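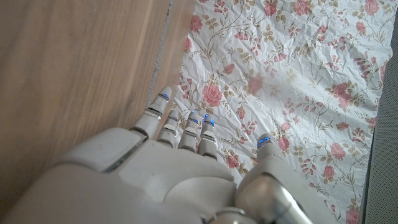
by Natália Barros
Fiction | October

The bus to Vembridge left at a quarter past whenever Mr. Ait Ali finished his coffee, and on Tuesday he was having a second cup, so Odile sat down on her suitcase and thought about her aunt's plum trees.

She had not been back in 15 years. The letter had said only that the house was hers if she wanted it, and that the key was with the neighbor at number 80, who was a little deaf and should be knocked for loudly. It was signed by a lawyer, but somebody had added underneath, in pencil, that the plums had been very good this year. She had read the pencil part more often than the rest.

"You'll be Follasar people," said Mr. Ait Ali, coming out at last and wiping his mustache. "You've got the chin."

"My mother's side," said Odile, and she was surprised at how pleased she felt, having spent most of her girlhood trying to hide that chin in scarves.

They went up by the old road, past Flendside and the chapel and the long wall where she and her cousins used to race (she always lost, and always said her shoe had come off). Mr. Ait Ali talked the whole way. He told her who had married and who had moved to the coast, and how the bakery had closed and then opened again under the baker's daughter, who put too much salt in everything but had such a nice way with her that people bought the bread anyway and drank more water.

The neighbor did not hear her knock, or the second knock, or the third. Odile went around the side of the house and found him asleep in a garden chair with his hat over his eyes and the key on a string around his neck – like a child sent to school with his mitten money.

She could have woken him. She had every intention of it. But the sun had come around to that side, and there was another chair, and a bowl of plums on the wall between them, so she sat down and took one, and then she took another, and put the stones in her coat pocket to plant.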